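Gollcombe tape transfers, notebook
Sunday, late

Reel 7 is the one! Spent the morning thinking it was another rehearsal dub, then the second side opened with crowd noise and the whole Grallow set comes in, start to finish. Loud, a bit ragged, and the bass is finally audible (compare the cassette copy everybody has, where it's mush). Runs 28 minutes with the false start left in.

Baked the reel before playing, same as the others. Some shedding on the first pass, so I cleaned the heads and went again. Second pass much better. Left channel drops out for a moment in "Cirden" but comes back by the chorus.

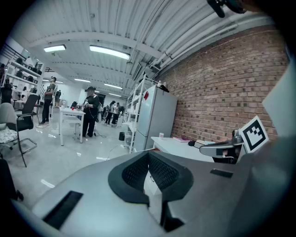 Workspace, looking down toward the far end under the white ceiling.

Sulastri Latuheru listened on headphones and says the singer is the early one, from before the Peeters tour. I agree, you can hear him rushing the verses. If so, this is older than the single, and two of the songs never got recorded at all!!

To do: azimuth check on reel 8. Flat transfer stays untouched, any EQ goes on a copy. Hum at 50 Hz on the quiet bits, try a narrow notch. Ask Sulastri for the September set list, the fourth song still has no title.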